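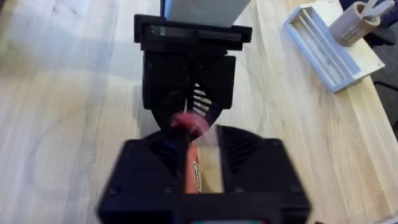

Comfort Laryea puts the kettle on before she lets me ask the first question. Her shop, Vanda, sells pens, markers, crayons and paper, and it has a table at the back where customers may sit and try everything before they pay. I have come to talk about this table, because when I asked people in the street for the stationery shop they all told me, "You mean the one with the table."

The shop is at number 131, in a street which goes downhill to the river. It is narrow at the front and wider behind, so one has to walk past the envelopes and the school notebooks to arrive at the place where one can sit down. I came at ten in the morning and there was already a man drawing circles on a piece of brown paper.

"He comes to test, he doesn't come to buy," Comfort tells me, not very quietly. "But his mother buys. So it is fine."

She did not plan to have a stationery shop. She worked for many years in the office of a printing company, where she was responsible for the orders, and the cupboard with the pens was also her job. She says that this cupboard taught her most of what she knows. People came to her with a marker that did not write and wanted a new one, and she began to look at the old ones.

"Half of them were good. They were only stored wrong, or the cap was not pushed on until the click. I put them with the tip down in a cup for one night and in the morning I gave them back. People thought I had bought new ones."

I ask if it is true for all markers that they should stand with the tip down. She shakes her head and becomes serious.

"No. If it has one tip, then down is all right for a short time. If it has two tips, a thick and a thin, it must lie flat. Always flat. Otherwise one side drinks everything and the other side stays thirsty. And ballpoints don't care so much. A fountain pen I keep with the nib up, or it will make you a present when you open it."

The table is of a light wood and it came from Villum, a joiner's workshop that no longer exists. Comfort bought it when the workshop closed. It cost her 70 pounds, together with a bench which she has since given to her sister. She had wanted a dark table, she explains, because she thought that the stains would not be visible on it. The joiner advised her against it. On a dark surface, he said, she would never find a lost cap, and customers would not see the colour of what they had in the hand.

"He was right about the caps," she says. "I lose them anyway, but I lose them for less time."

What about the stains? She invites me to put my face near to the wood. The finish is an oil, which she renews every May, when the school year is still going but the exams have made the shop empty. Water-based ink she wipes with a wet cloth at once. For permanent marker she uses a little alcohol on cotton, and after that she puts a little oil on the same place, so that it does not become dull. Wax crayon she scratches off with an old library card. Next to the wall there is a blue mark, long like a finger, and I ask why this one has remained.

"This one is from the first week. I tried everything, I also tried toothpaste, don't write that you should try toothpaste. It made the wood rough. Then I stopped, and now I like it."

While we are speaking she is sorting a tray. The loose pens from the table come into it every evening, and the next morning she goes through them. Her method is simple to look at, but I would not have the patience. Every pen makes a line and a small circle on scrap paper. If the line is good and the circle is bad, the pen goes to the side for a second try. "A line is easy," she says. "In a circle the ball or the tip must turn in all directions, and there you see if something is stuck." When both are bad, the pen goes into a box for parts.

The parts are important to her. She keeps the caps, the clips and the springs, and she sells some of them, for very little money. She has noticed that many people throw away a pen which they love only for the reason that the cap is lost. In a cabinet with flat drawers she has the caps ordered by their inside width, not by their colour. This makes some customers unhappy.

"They ask for a red cap. I say, show me the pen first. A red cap that does not close is a decoration. If you have an orange pen and the cap that fits is pink, then take pink, and your pen will live."

I ask her which makers she likes to sell. She has become careful with this question, because the representatives read what is written about shops. She speaks well of the paper from Holst, a small mill that delivers to her in sheets and lets her cut them herself. She is less happy with a series of highlighters from Skoltow. The ink is beautiful, she says, but the writing on the barrel comes off on the fingers, and after a month the customer doesn't know any more what refill to ask for.

"The text on a pen is not there for beauty. It tells you the width, the kind of ink, sometimes the number of the colour. When a customer comes with a naked pen, I have to guess. I am good at guessing, but I don't like it."

The children arrive after three o'clock. Comfort has for them a rule, and it is written on a card beside the bench: 2 pens in the hand, the others in the tray. She made it after an afternoon when every marker in the shop was open at the same time. Grown-ups have the same rule, but with them she uses only her eyebrows.

Does the table bring money? She thinks for a moment and looks at the man with the circles, who has now begun with a green crayon.

"I have never calculated it. Paper I can calculate, rent I can calculate. People who sit down stay longer, and when they stay longer, they remember that they need envelopes. More than this I can't tell you."

She would like a second table, but only if she can get rid of the shelf with the birthday cards, and there her sister is against it. The sister does the bookkeeping and says the cards are the only thing in the shop that nobody tests before buying. They have discussed it since the winter.

Before I go she takes my pen out of my hand, makes a line and a circle with it, and gives it back with a refill on top. I pay for the refill. I also buy envelopes.

Vanda is open from ten until six. The table can be used without an appointment, and refills are fitted at the counter.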